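Levberg opens orders for Pelkonen home-tidying service kit

Levberg will begin taking orders in June for Pelkonen, a tabletop robot kit for sorting, folding and putting away small household items. The kit is sold with setup and a year of support.

Pelkonen ships in two cases and includes one arm, a clamp mount, a controller and 8 sets of replacement fingertips. The arm can be attached to most desks and tables without drilling. A single person can set it up in an evening, the company said.

The software was developed in ordinary bedrooms and apartments, under whatever lighting the residents normally use. Levberg ran a home trial with 174 households before fixing the final design, and changed the wrist joint and the grip settings as a result.

"Cloth and cords were the two hardest things for us," said Yolanda Arboleda, product manager at Levberg. "A shirt has a different shape every time you pick it up, and a cable goes wherever it wants. Most of our work since the first version has gone into those two."

Customers can choose a purchase plan or a monthly rental. Rental customers may return the kit after 5 months at no charge. Parts and repairs will be handled by Justwood, which keeps a service desk in Vemalden and has 516 spare arms in stock for exchanges. 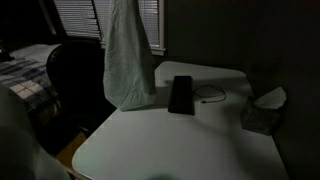 Does the kit need an internet connection to work?

Only for setup and software updates. Daily tasks run on the controller that comes in the case.

Orders can be placed through Levberg or at the Justwood service desk. Delivery dates are confirmed by email after the deposit is received.

Media contact: Yolanda Arboleda, Levberg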